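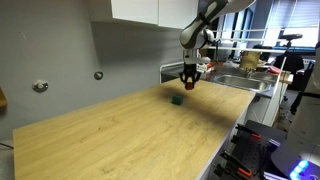

Edem Nutsugah wrote after our April call that stacking two cubes sounded like a very small thing to spend a grant period on, and asked whether people without any programming background would really be able to teach it. We think the question deserves a full answer, and we're happy to say that the answer so far is yes.

Progress report to Wellbridge, July 3, 2018
Project: Teaching by hand and by remote control
Prepared by Efua Eshun, Tramier

The task is still the one in the proposal: pick up the red cube, bring it over the green one, set it down, let go. A teacher can show this in two ways. In hand guiding, the teacher takes hold of the arm and moves it through the whole motion. In remote control, the teacher steers it from a distance and never touches it. Both produce the same kind of recording, so we can train on either set or mix them.

We now have 2,850 recorded demonstrations, with more than 200 of them made by first-time teachers. That second group is the part we're most excited about! Newcomers pause in odd places, change their minds halfway down and come in from angles our own staff would never pick, and the recordings are richer for it.

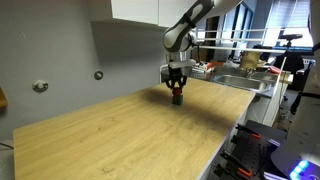

The last stretch of the motion takes the most patience. Carrying the cube across the counter is easy to show. Lowering it onto the other one is slow work, and remote teachers tend to stop just short of contact and hover while they judge the gap. We used to trim those pauses out. Birutė Grīnberga suggested leaving them in and marking them, and the model trained on marked pauses lines up its cubes noticeably better before release.

Arnel Malabanan rewrote the remote control so that the arm slows down as the gripper gets low. New teachers now need 60 minutes of practice before we keep their recordings – down from a full afternoon in the spring. Hand guiding needs less practice than that, but it tires people's shoulders, and the quality drops toward the end of a long session. We have shortened the sessions and added breaks. 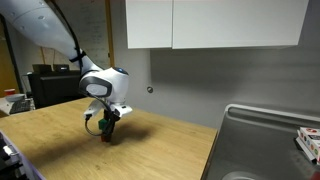 Two things are behind plan. The comparison between hand-guided and remote recordings is only half done, as we had to throw out an early batch where the clocks on the arm and the video didn't agree. Giang Mạch has fixed the timing and is repeating that batch now. The replacement finger pads from Stadico are also late, and we'd like them before we move on to softer objects.

For the next period we plan to finish the comparison, add a third cube, and start on corrections – letting a teacher step in while the arm is working by itself and show it just the piece it got wrong. Early tries with this have been a joy to run. We are not asking for any change to the budget. We would like your agreement to move the finger pad tests to the end of the period, and Efua can send the revised schedule whenever you want it.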